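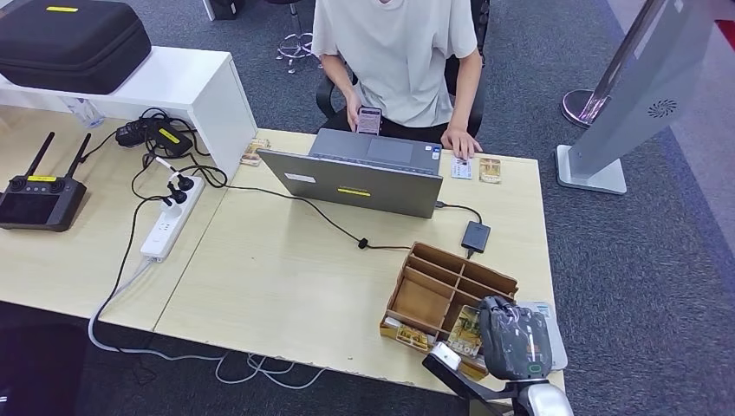

Sorkis Riser, White

Home Desks Risers & Shelves Lighting Cases Contact

The Sorkis is a one-piece riser for the side of a desk. It has a flat top and an open front. White is the only color we stock. Gramine has sold it since the first Bruseck desks came out, and most people buy the two together, but it will sit on any level desktop.

The top is meant for something you want within reach but off the work surface. A zippered hard-shell case fits there, laid flat. The space underneath takes a water bottle on its side, a notebook, or a folded cable. There is no door and no back lip on the top, so do not stack loose items near the rear edge.

We suggest placing it to one side of the laptop and leaving the middle of the desk clear. Power leads usually run off both sides of a laptop, and they need somewhere to go. Keep them in front of the riser. If a cable is pinched under the base it will wear through in time. Small cards can lean against the base, though they slide on a polished top.

What is in the box
Riser, assembled
4 stick-on feet
Care card

Fit the feet before you load it. Wipe the underside first with a dry cloth, press each foot down for a slow count, and leave the riser alone overnight.

Cleaning
Damp cloth, mild soap. No scouring pads and no bleach. Pen marks come off the white finish if you get to them early -- after a week or so they tend to stay.

Using it in a bright room
White furniture shows glare more than wood does. Long strip lights in a dark ceiling are the usual trouble, as they leave bright lines across a flat top. Turn the desk so the strips run front to back, or move the riser to the side farther from the nearest light. A glass door with a sign on it can throw a reflection too.
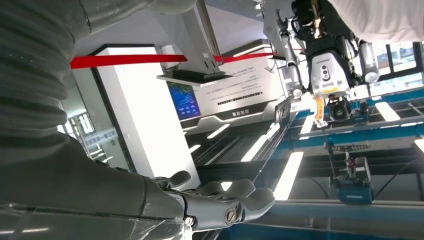
Page last changed: 2023-02-01

Ordering
Single risers ship from stock. For orders of 13 or more, write to us first so we can check what is on the shelf. We keep nearly 200 in the warehouse, and the next delivery after that is in August.

The Thakur riser is the same width with a middle shelf added. It costs more and the lower space is too low for most bottles lying down. Feet are the same part for both models.

Returns are accepted if the feet have not been stuck on. Spare feet are sold in packs of 4.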